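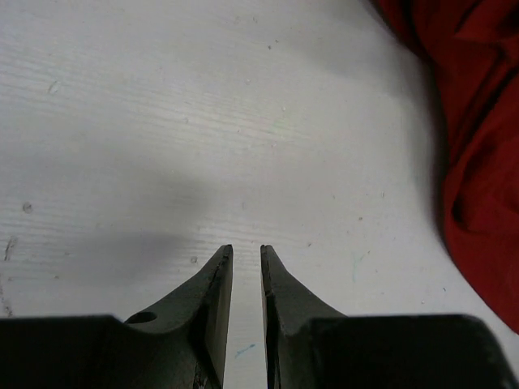 Inicio | Reseñas | Noticias | Trabaja con nosotros | Contacto

Imprimir | Enviar por correo

Buscamos redactor o redactora de reseñas de aplicaciones (en español)

Stundia publica análisis de aplicaciones para móvil y tableta. Necesitamos una persona para la sección de productividad y organización personal, que hasta ahora llevaba Amber Crabtree – Amber pasa a coordinar la sección de juegos.

El trabajo consiste en escribir cuatro reseñas al mes, de unas dos páginas cada una, y actualizar las antiguas cuando sale una versión nueva. El archivo de la sección tiene 311 reseñas y muchas hablan de menús que ya no existen. La primera aplicación asignada será Ultar, un gestor de listas compartidas.

Pedimos:
- Español escrito muy bueno e inglés suficiente para leer documentación.
- Un teléfono Android y acceso a un iPhone o iPad.
- Cumplir los plazos. La experiencia previa se valora, pero no es obligatoria.

Ofrecemos 400 euros al mes, como colaboración externa con factura. Se trabaja a distancia. Las licencias de las aplicaciones de pago las abonamos nosotros. No aceptamos reseñas pagadas por los desarrolladores, y quien colabore con Stundia tampoco puede hacerlo por su cuenta.

Para presentarse hay que enviar un texto de prueba de 516 palabras como máximo sobre una aplicación que se use a diario, con sus defectos incluidos, y unas líneas de presentación. No hace falta currículum. Los textos los leerá Joanne Marsden, jefa de redacción.

Plazo: hasta el 16 de marzo. Contestamos a todas las candidaturas, también a las descartadas.

Compartido 27 veces | 3 comentarios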